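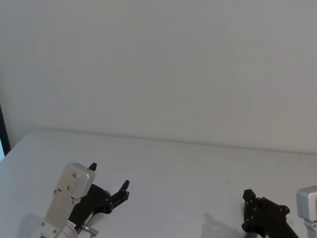 Leave the Table Bare

By Corina Pîrvu
2021-02-12

Search this site
Enter keywords
Go

I want to defend the plain white table against the plain white wall. Pushed right up to it. No shelf over it, no calendar, no corkboard, no little plant.

People can't stand it. My brother-in-law Nektarios Makris came by in October, looked at my workroom and asked when I was going to finish it. It was finished. Four months later it is still finished and he has mailed me two catalogs. One had a page turned down at a Hedska pegboard, 200 dollars before the hooks.

Look, I had the other kind of room. Years of it, in the apartment in Fadthorpe. Lamp, mail tray, second mail tray, a mug of pens where maybe 4 worked. Every job started with shoving things over with my forearm. Then you do the job in whatever patch is left, the size of a dinner plate, and wonder why your back hurts.

A surface is for working on. Storing is a diffrent job and it wins every time if you let it. Put down one envelope and by supper it has company.

And white, yes. I know the complaint, white shows everything. Good. A crumb or a speck shows up and you wipe it. My old brown desk from Kovačević hid the dirt so well that I ate lunch on it for years. Matte is better than shiny too — no glare in your eyes at four in the afternoon.

The wall is harder to argue for. A friend says it feels like a waiting room. Maybe so. But waiting rooms have posters, and I have read every poster in every one of them, and that is my point. Eyes go where the stuff is. Nothing hanging up, they come back down to your hands.

Cost me 169 for the table, secondhand, in Lernach. Cost me nothing for the wall. Hardest part was teh first week, when I kept walking in with things to put on it and had to walk back out still holding them.

Print this article
E-mail this article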